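January, shop notebook, V8 coupe

Engine is back on the stand after the teardown. Eino Kokkonen dropped off the heads from Manninen this morning with the receipt taped to the box. Valve job done, new guides on the exhaust side, surfaces cut. Bill was $1189, which matches the quote. I have not checked the chamber volumes yet.

Short block:

- Bores measured again at room temperature. No. 6 is still the worst for taper but inside the limit. No need to go up a size.
- Ring gaps filed on all eight. Top ring on no. 3 went a bit wide, so I used the spare from the Larell set and filed that one slower.
- Mains torqued in three steps. Crank turns by hand with no tight spot.
- Cam is in, degreed twice. First reading was off because the pointer had moved. Second and third agreed, so I left it.

The supercharger is the part I'm not happy with. The Burnex snout bearing has a faint growl when spun by hand, and you can feel it through the pulley more than hear it. Eino thinks it is just dry grease from sitting. I'd sooner change it now than pull the whole thing again in March. Ordered the bearing and seal from Trutby, order 3489. They say it ships this week.

Fuel injectors came back from flow test. Lowest was 1002 and highest 1025, both cc/min at the test pressure. Close enough to run as a set. I put the highest one on no. 7 because that hole always ran lean on the old intake. Write that on the intake so whoever pulls them next puts them back in order.

Belt wrap is still marginal. The idler bracket needs to come in toward the snout, and the current one has no slot left. I'll make a cardboard pattern first and cut the new one from plate. Keep the old bracket until the new one has been run.

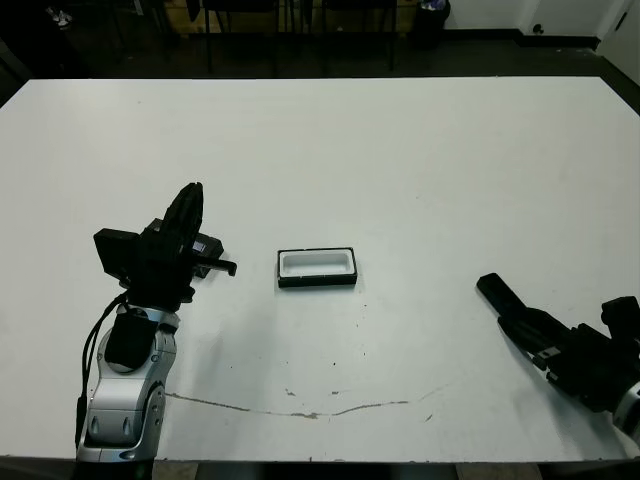
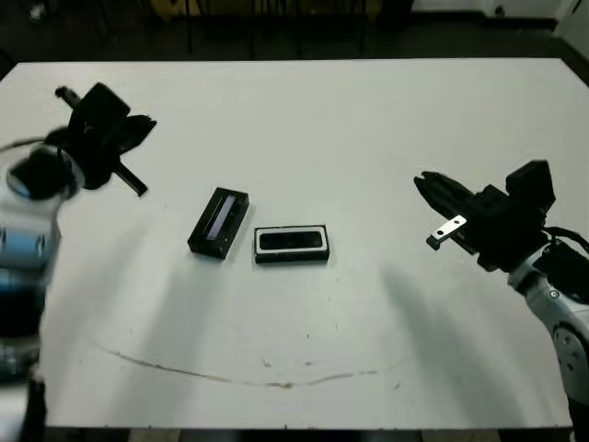
Valvetrain goes together next, and I want the lifters and pushrods laid out in order before any of them go in. Last time they sat in a coffee can and I lost an evening sorting them by wear marks. A big flat white table like the one in both pictures would suit the job, as small dark parts show up well against it. Our bench is too stained for that, so I'll cover it with white board and mark the cylinder numbers along the edge. Pushrod length to be checked on no. 1 intake and exhaust with the light springs before I order anything.

Still open: chamber volumes, snout bearing, bracket pattern. Ask Manninen if they kept the old guides.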